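Seller wants a "rent-back" after closing. Do I say yes?

Posted in Buying & Selling, Rerkbridge board
Apr 20, 2022

We're under contract on a three-bedroom on the Volness side of town and everything was going suspiciously well. Then the seller's agent called to say her clients would like to stay on after closing, "just a few weeks," while their next place gets finished. They're offering $50 a day. My agent thinks it's fine. My agent also thought the basement smell was "character."

Our mortgage payment works out to a good deal more than $50 a day, so we'd be paying for the privilege of being landlords to people who picked out the avocado bathroom. On the other hand, there was another offer on the house and I don't want to be the difficult one.

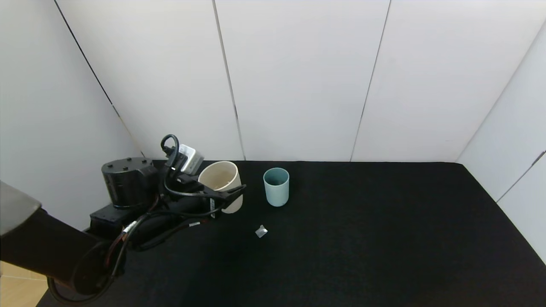

Our own lease is month to month, so we could stay put for a while if we had to. The lender has said something about moving in within a certain time, but the email was four pages long and I fell asleep on page two. Has anyone done this? What should be in writing? And what happens if they just don't leave?

3 answers

mustonen_mike
Did it once, was fine. They left a couch. Get a deposit.

Siiri Saarinen
Mike's answer is shorter than mine will be, and the deposit part is right.

Start with the lender. If you're buying as a primary residence, your loan papers will give you a deadline for moving in, often 60 days from closing. Wake up and read page three. A rent-back that runs past that deadline is a problem with your name on it, and the sellers won't be around to help explain.

Next, the price. The usual starting point is your daily cost of owning the place: principal, interest, taxes, insurance, divided out. If they balk, you can meet somewhere in the middle, but know what the discount is costing you before you hand it over as a favor. 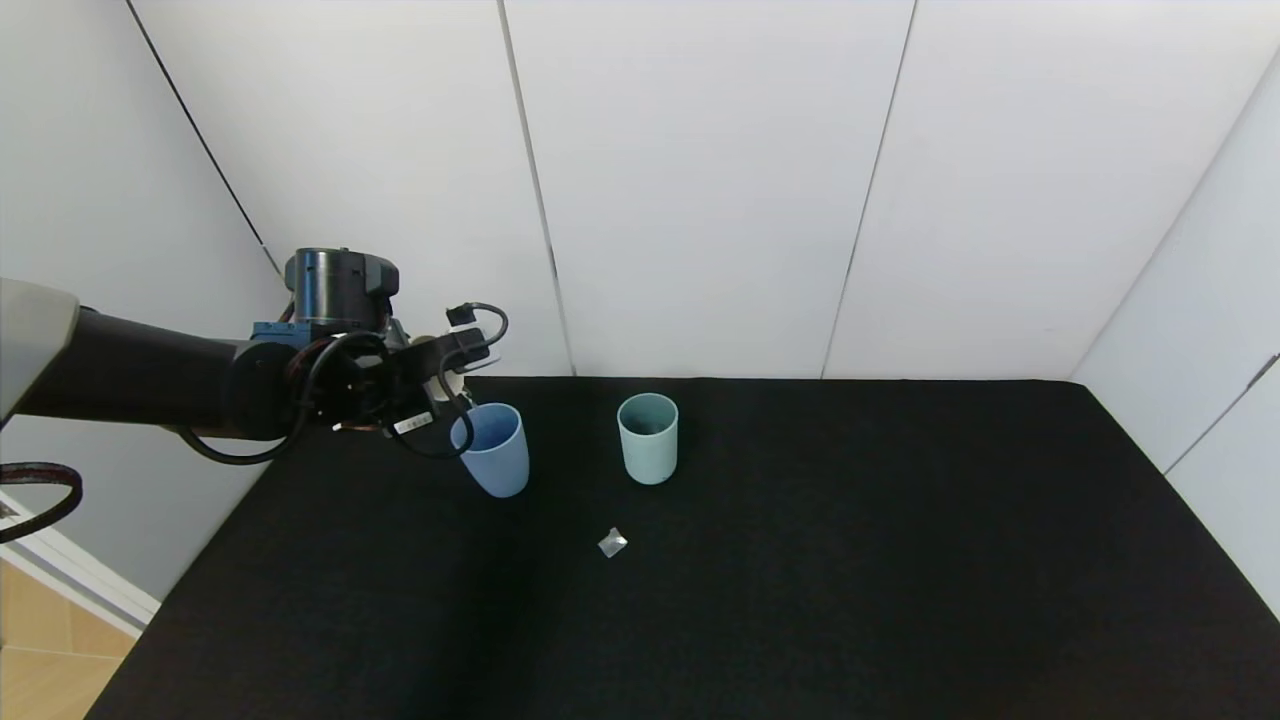

Then the written agreement, separate from the purchase contract or attached to it as an addendum. It needs a move-out date (a real one, "when the Sakadum house is done" is a wish), who pays utilities, who fixes the furnace if it quits, and a daily penalty for staying late that hurts. Ours was triple the daily rate and they were out with 20 hours to spare. Have the deposit held by the title company or an attorney, and do one walk-through before closing and another the day they hand over the keys. Couches come up at the second one.

Call your insurance company too. A standard homeowner's policy may assume you live there, and for a few weeks you won't. Ask the sellers to carry a renter's policy for their own stuff.

As for them not leaving: depending on your state they could be treated as tenants, and then you're looking at a regular eviction. I'd pay a local attorney $500 to read the agreement first. I have spent more on worse ideas, including a pergola.
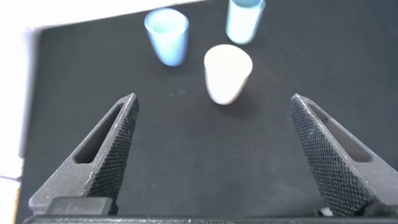
Couch guy again. She's right about the walk-through, I skipped the second one and that's how I got the couch. Also change the locks the same day. Our sellers had given a key to what seemed like half the street and people kept coming by for the snowblower until September.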